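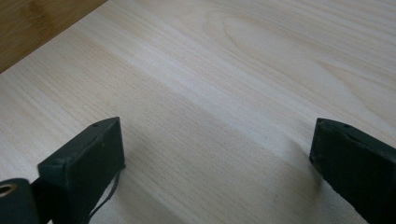
November, by Embla Bråten

I've had it with dashboards that open on a wall of charts. There, I said it. Our office moved its reporting over to Clataveck this fall, and the first thing I got when I logged in was 37 little tiles, every one of them wiggling for attention. I wanted one number (how many orders were late) and I had to scroll past a donut chart of browser types to get it. Give me something closer to pale wood grain, all those fine lines running the same way with one loopy oval up near the corner, and my eye goes to the oval without any help. A good report should work like that! Most of it quiet, and the odd bit easy to find.

I know why it happens. The people picking the software sit through a demo, and a demo with four plain tables looks cheap next to one with a spinning globe. I sat through three of those demos myself. I clapped for the globe. I have not opened the globe since.

My friend Hatem Amrani builds reports for a parts supplier, and he thinks I'm being unfair. His argument is that people can always hide the tiles they don't use. Sure, they can. But have you ever watched anybody do it? Settings, then Layout, then Manage Views, then a box that asks if you want to apply this to your whole team (I clicked yes once, and I'm still hearing about it).
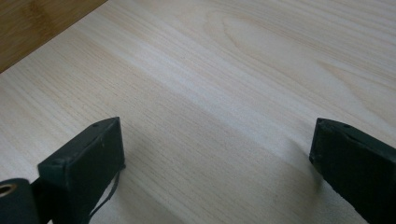
So what I'd like is for the thing to start empty. Let me add the late orders. Next week, if I miss the sales by region, I'll add that too, and by spring I'll have maybe six items that I really read. The old Flumby reports we had before were ugly as anything, gray boxes and a font from another age, but I could export some 1224 rows to a spreadsheet in one click and be done before my coffee was ready. The new export takes 19 seconds just to ask me what color I want the header.

Hatem says I should send all this to Clataveck as a feature request. I did look for the form. It's under Help, behind a chart of how many feature requests they've had.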